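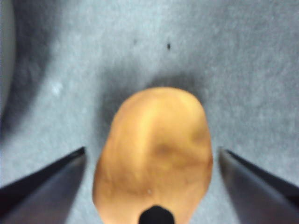 Bianca Cozma wished it recorded, before anything else was recorded, that she had not agreed to the April minutes and that plot 20 has never been "available" in any sense of the word. So recorded.

Hermont Allotment Gardens
Members' meeting, August 20, 2020, held outdoors by the tool shed

1. April minutes
Approved with one correction. The word "available" is struck from the section on plot 20. "Resting" was proposed and accepted after more discussion than the fence got.

2. Water
The bill from Arnex came to $3291. The meeting took this quietly. It covers the leak by the lower gate, which three members had noticed and each had assumed another was reporting. Members are asked to report leaks even when they feel sure someone else has.

Hose hours stay as they are, mornings before nine and evenings after six. A member asked whether a watering can counts as a hose. It does not.

3. Seed order
The Enache catalog goes around again in the fall. Last year's order came to $241, with $112 of that for seed potatoes, and the meeting agreed to spend the same again. There was a motion to try fewer varieties. There was then a list of varieties nobody could give up, which was longer than last year's. Motion withdrawn.

Money for the order is due before the order is sent – not after the boxes arrive, and not in zucchini.

4. The Hondanari shredder
Still on loan, still loud. Sunday use was put to a vote and lost. The neighbors on the east side have been told and sent back a thank-you card, the first mail from them that we have been able to read aloud.

5. Harvest table
To go ahead outdoors, tables spaced out, masks on, one household at a time. No tasting. The prize for heaviest squash is suspended for this year, as is the argument about whether the stem is weighed.

6. Other business
The shed padlock has been changed. The code will be given out in person and should not be written on the shed.

Plot 20 was raised again and moved to the next meeting.

Closed when the light went.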